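Drokel Opens Its Doors to 521 Visitors for a Day of Hands-On Robotics

Monday, February 17, 2020 – Drokel welcomed 521 visitors to its first open day of the year, and the demonstration everyone wanted to see was laundry! The Plisent project is working on one of the hardest chores for a robot, handling soft cloth, and guests got to watch the work up close with a pair of hand-held grippers.

A person guides the grippers by hand, and the recordings become practice material for Sevo, Drokel's two-armed robot. Visitors asked great questions all afternoon, and 62 of them stayed on to try the grippers themselves.

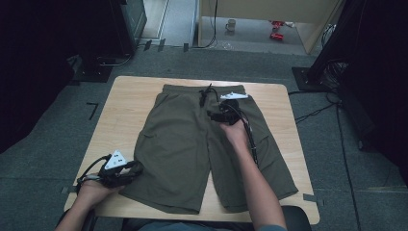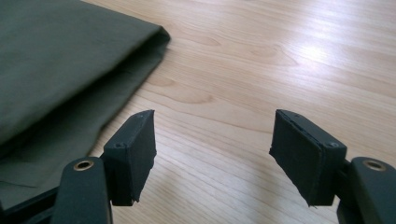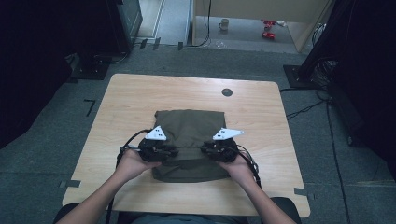
Olive-green fabric and hand-held grippers at the Plisent table.

"Cloth never lies the same way twice, and that's what makes it so much fun," said Samuele Sanna, who leads Plisent. "One girl asked me if Sevo could do her brother's socks. We're getting there – socks are small, but they roll up in ways you wouldn't believe."

The project has collected around 3,000 folding sessions so far. Its partner, Amato, supplies garments in different fabrics and sizes, from T-shirts to heavy work pants.

The next open day is planned for July, with Sevo folding in front of guests for the first time. Groups are limited to 10 people per demonstration, and school classes are very welcome. Places can be reserved at the Drokel front desk.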